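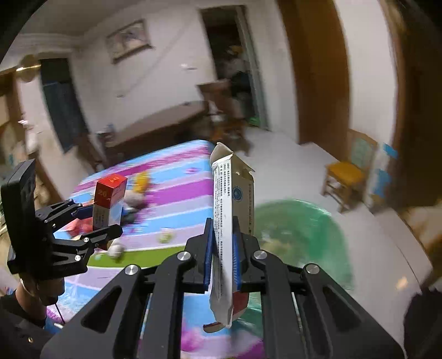 A medicine carton with Chinese text on its side panel.

Feven Seyoum had been a pharmacist for nine years when she moved to Skandholm, and for the first 18 months there she was not allowed to hand a customer a box of cough drops from behind the counter. Her diploma was in order. So were her references. What she lacked was a local license, and the licensing board could not tell her when she would get one.

She took a job in the stockroom of the Seidel pharmacy on the harbor road, unpacking deliveries and checking expiration dates. The owner, Edeltraud Ruppert, had placed an ad for a licensed pharmacist the spring before and had received no applications.

"I had a pharmacist in the back room and a sign on the door saying we closed at noon for lack of a pharmacist," Ruppert says. "Customers asked me to explain it. I couldn't."

The shortage in the district is an old story. Two of the pharmacies along the coast have closed, and those left take turns staying open at night. A parent in Jemow with a prescription for a feverish child may have to drive an hour each way, depending on whose turn it is. The older pharmacists are retiring, and graduates of the university course mostly stay in the city, where the pay is better and the night shifts are shared among more people.

Pharmacists trained abroad could fill some of those jobs. Before they do, they have to get through three stages. First the board compares the applicant's courses with its own, subject by subject. Then comes a language test, with a section on talking to patients. Last is a written exam on pharmacy law and local drug names, offered twice a year. Anyone who misses a session, or whose papers are still under review when it comes around, waits for the next.

Ikechukwu Ojo missed it twice. The first time, the board asked for a stamped syllabus from a course he had taken as a student, and the school had since merged with another. The second time, the syllabus arrived four days after the deadline. He drove a delivery van in the meantime and studied at his kitchen table after the children were asleep.

"The exam itself was fair," he says. "I have no complaint about the exam. I would have taken it the day I got here."

Ludger Lindemann, who runs the board's foreign credentials office, does not dispute the delays. His office has two full-time reviewers, and a file from a school they have not seen before can take weeks of letters back and forth. He is against dropping the course comparison, which some pharmacy owners have asked for.

"A dose mistake looks the same whoever makes it," he says. "People have to trust that the person at the counter has been checked."

He does favor a supervised permit, under which applicants could work beside a licensed pharmacist while their papers are reviewed. A draft of the rule goes before the board in April. It would limit each pharmacy to one permit holder at a time and would not cover night shifts – a point that bothers owners in the smaller towns, where nights are the hardest to staff.

Jairo Castaño teaches an evening class for applicants above the library in Jemow. Most of it is law and paperwork, he says, along with a lot of practice on the phone. His students know the drugs. They have more trouble with a caller who mumbles the name of a tablet, or who wants to know whether it can be taken with the other one, the small white one. He plays the caller himself and doesn't slow down for anyone.

Seyoum took his class for two terms and passed the exam on her first try. She now works the counter at Seidel four days a week and every other Saturday. The pharmacy has gone back to staying open through lunch.

Ojo got his results in the winter and starts next month at a pharmacy in Motent, a short bus ride from his apartment. He has kept the van job until then.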